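Vekuleck Bench Notes: Choosing a Hand for the Atus Arms

By Lefteris Antoniadis

Readers of these pages have asked which end effector I would recommend for a small bench with two arms. I have deferred an answer until both candidates had been given a fair period of use. The comparison was completed on 2/4/18, and my findings are set out below.

Background

The Atus arms arrived with parallel jaw grippers. These are dependable and simple to maintain, and I have no complaint regarding their service life. The question was whether a multi-fingered hand, the Mamo, would justify its longer setup and additional wiring. My colleague Dolores Brannigan at the Kistovness workshop kindly agreed to review the test plan before any trials were run.

Method

Each gripper was asked to perform the same 70 pick-and-place attempts with household items: cups, sponges, folded cloths and a tape dispenser. The controller settings were left unchanged throughout. Attempts in which the item was dropped, or was set down outside the marked area, were recorded as failures.

The Mamo hands on the bench, as seen from the wrist cameras:

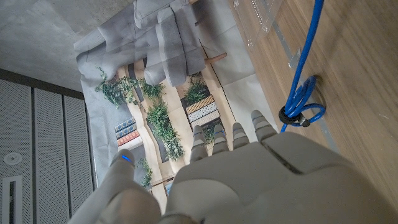
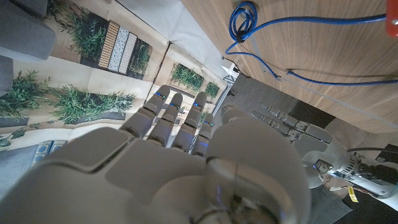

Results

The jaw gripper completed 54 of its 70 attempts. The Mamo completed two fewer. I had expected a wider difference in one direction or the other, and I repeated the cloth trials on a separate afternoon to satisfy myself that the scoring was consistent. The repeat trials are not included in the totals.

The failures were of different kinds. The jaws lost round items, most often the larger cups, when the approach angle was poor. The Mamo held those well but was slow to close on thin cloth, and on several attempts the thumb arrived after the fabric had already slipped.

Wrist Cameras

The camera position requires some care. With the Mamo fitted, the fingers occupy a good deal of the view, and a small item can be hidden at the moment of contact. Ms. Brannigan has suggested a bracket that would move the camera farther to the side. I intend to test it in November, together with a wider lens.

Cabling

Please allow slack at the wrist before the first powered movement. My first cable route limited rotation and had to be redone. The full log runs to 1820 lines and may be requested through the contact page.

Recommendation

For sorting and stacking work, I advise keeping the jaw gripper. Those who must handle cups, bottles or tools with shaped handles should consider the Mamo. I have left the Mamo hands installed for the present, and the jaw grippers have been cleaned and placed in storage.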